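Control cabinets: questions we keep being asked

Is a lamp on the door proof that the supply is live?
It's a fair hint and no more. Lamps fail, and so do the little contacts behind them. Treat a lit one as live and a dark one as unknown until somebody competent has tested it.

Does green mean safe?
We wish people would stop asking this. On plenty of cabinets green only means a circuit is closed or a motor is running. Read the label under the lamp. If you can't read the language it's in, get it translated before you touch anything.

Can I trust the digital meter?
For a quick look, yes. For a dispute over a bill, I'd want to see when it was last checked. Fedir Melnychuk went through 84 door meters for Jurkham in April and found 15 he wouldn't have relied on.

Do I need that many lamps and buttons?
Probably not. Suppliers like a busy door because it looks like money well spent. Ask what each control does and who will use it. If the answer is a shrug, leave it off.

Is the warning triangle enough?
A sticker never locked a door. You still need a proper isolation routine and someone who follows it.

Gakar quoted me 749 for relabelling. Is that fair?
It depends on how many plates there are and whether the drawings are up to date. Kyrylo Panasiuk, who looks after our panels, would want an itemised list before paying even 300.

Should the selector switch be left on auto?
Only if you know what auto does on your cabinet. We have seen it mean two different things on the same site.

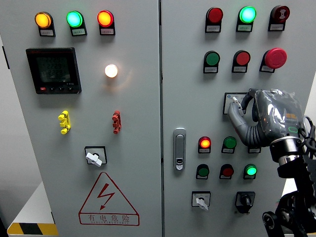

The drawings should settle that one, provided they match what was built. Check the revision on them against the cabinet, and if the two disagree, ask the builder to put it in writing.

Page last checked 24/06/2026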